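Make Your Own Cultured Butter

I love this project! You need good heavy cream, plain yogurt with live cultures and a free evening.

Step 1: Culture the cream

Stir 3 spoonfuls of yogurt into a quart of cream, cover it loosely and leave it out overnight. By morning it should smell tangy and be nice and thick. Chill it for an hour, and clear some room by the sink - rinsing comes later.

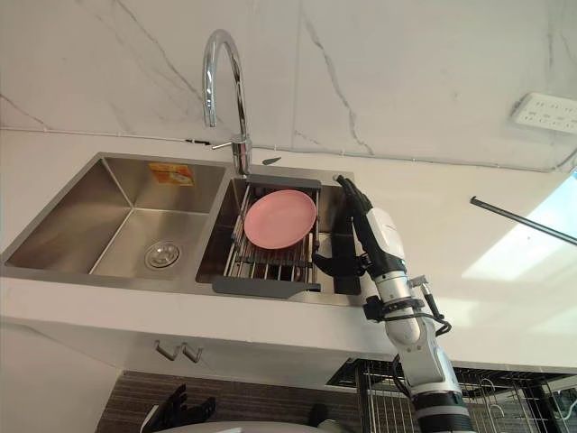

Step 2: Whip and rinse

Beat on medium, past whipped cream, until it breaks into yellow grains (drape a towel over the bowl, it splashes!). Pour off the buttermilk. Knead the butter in ice water, changing the water until it stays clear, then work in a pinch of salt.

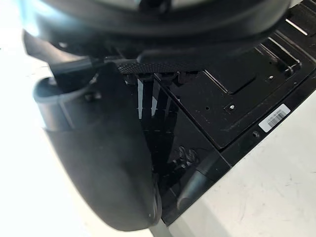
Can I use ultra-pasteurized cream?
It works fine, but give it a few extra hours to thicken. The flavor is a little milder.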